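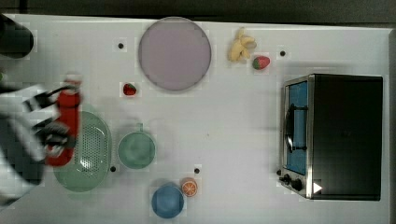
How to budget for a tabletop robot arm without getting talked into the big package

Start with the fingers. Sales pages love the arm, but fingers wear out, and the Jodley quote I was sent had no line for spares at all. Ask for the price of a pair before you ask about anything else.
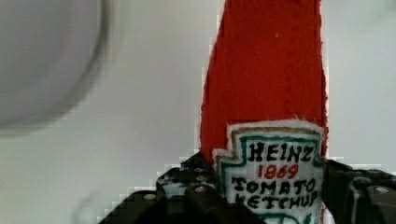 Hafþór Ásgeirsdóttir
Equipment planner, Blöndal

Next, get 3 quotes for the same list: arm, gripper, wrist camera, mounts, cables. Sallier wanted $537 for "integration." I asked what that covered and got a brochure.

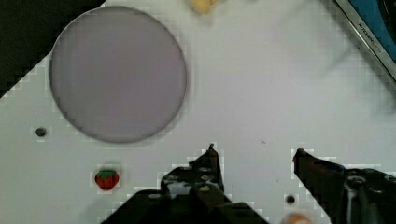
Should I pay for an extended warranty?
Read what it leaves out first. If grippers and cables are excluded, put the money toward spares.

Then hold back some 20 percent for shipping, brackets and whatever the quote forgot. Kulletti says 5 is plenty. Kulletti also sells the brackets.

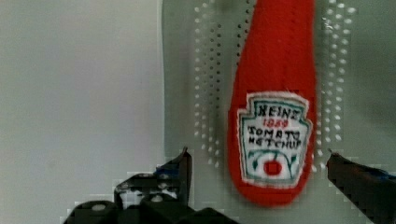

Is a used arm worth considering?
Only if the seller will run it for you and the maker still stocks parts. Get both in writing before you send a deposit.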